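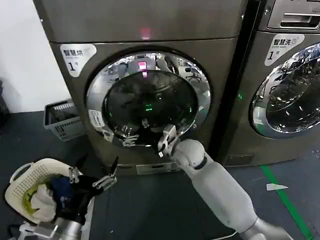

Fig. 1 - Dark item held above the basket at the left machine, basket close to the door.

6 min read
400 shares | 50 comments

Section 3: Your First Load

Welcome to the fun part! If you've worked through Sections 1 and 2, your Keltelau laundry room account is set up and your card has credit on it. Now you get to wash something. These steps were written by Efe Garba for residents of the Dresdale building, and they work just as well at Fiswood, where the machines are the same front-loading type.

3.1 Before you leave your apartment

1. Sort your laundry into darks, lights and delicates. Three small piles on the bed will do fine.
2. Empty every pocket. Coins, tissues, earbuds, that receipt you wanted to keep - all of it.
3. Zip up zippers and fasten hooks. Leave shirt buttons undone, which is kinder to the buttonholes.
4. Turn dark jeans and printed T-shirts inside out. They hold their color so much longer this way!
5. Put one pile in your basket. A plastic basket with firm sides is easiest to work from, and it wipes clean in seconds.

Note: Socks and other small things do best in a mesh bag. Close the bag all the way and tuck the zipper pull under its flap if it has one.

3.2 Loading the drum

1. Pick a machine and look through the glass. If there are clothes inside, choose another.
2. Open the round door fully.
3. Run your hand along the inside of the rubber seal and feel for anything left in the fold. A stray hair clip can snag a sweater badly.
4. Set your basket on the floor close to the door, a little to one side so that you can stand comfortably.
5. Shake out each item and put it in one at a time. It feels slow for the first load or two, but clothes that go in open come out with far fewer creases, and you'll never again find a sleeve knotted around a pant leg.
6. Mix large and small pieces as you go. One heavy towel alone in the drum tends to thump during the spin - add a couple more.
7. Stop when you can still lay your hand flat on top of the clothes with room to spare.
8. Check the bottom of the basket, then check that nothing is hanging over the rim of the door.
9. Push the door shut until it clicks.

CAUTION: Look inside the drum before closing the door, every time. Keep children and pets away from an open machine.

CAUTION: Don't load anything that has been in contact with gasoline, paint thinner or cooking oil. Air it outside and ask the building office what to do next.

3.3 Adding detergent

1. Pull out the detergent drawer.
2. Pour liquid into the main wash compartment, up to the line for your load size. For a half load, use half. (Really, half is plenty!)
3. Add softener to its own compartment if you like it. Skip it for towels and gym clothes.
4. Slide the drawer closed gently so that nothing splashes.

Note: The Poon powder from the lobby shelf goes in the same main compartment. Break up any lumps with a dry spoon first.

3.4 Choosing a program

1. For everyday darks, pick a cold wash with a medium spin.
2. For sheets and towels, go with warm and a full spin.
3. For anything you'd be sad to ruin, read the care label and use the gentlest setting it allows.
4. Tap your card, press start and wait until you hear the door lock.

A brand new pair of black jeans deserves a wash of its own the first time. After that it can join the other darks.

3.5 When the cycle ends

1. Wait for the lock to release. Never pull on the door while the drum is turning.
2. Take everything out, reaching right to the back, where small things like to cling.
3. Give each piece a good snap before it goes in the basket. So satisfying, and your shirts may not need ironing at all.
4. Wipe the glass and the seal with a dry cloth.
5. Leave the door slightly open to let the drum air out.

Note: If the clothes are still dripping, the load was probably unbalanced. Spread them out again and run a spin on its own.

Drying, folding and the delicates rack are covered in Section 4.

1,894 views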